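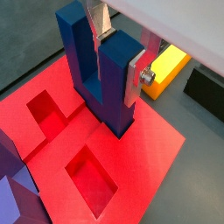

Which shape should we start with?
Start with whichever block the player reaches for first. The board works in any order, and picking your own starting piece is half the fun!

Section 2: Setting up and playing your first round

1. Lay the Mavbridge board flat on a table, with the recesses facing up. Leave enough room beside it for the loose blocks.

2. Take all the blocks out and spread them next to the board. Mix them up well - a good jumble makes a much better puzzle.

3. Choose a block and turn it until its base matches a recess. Try it a few ways around before you swap it for another one.

4. Lower the block straight down until it sits level. You'll love how neatly a well-lined-up piece drops in.

Note: If a block sticks, lift it out and start over. Pushing down on one side will only wedge it tighter.

5. Keep going until every recess is filled, then clear the board and try again with the Oser timer card. Beginners get 48 seconds per block, and it's surprising how quickly that starts to feel generous!

Caution: Don't hammer the blocks or stand on the board. Wipe with a damp cloth only, and never soak it.

For two players, take turns placing one block each. The Farville rules on page 2 of the game booklet add a lively race version.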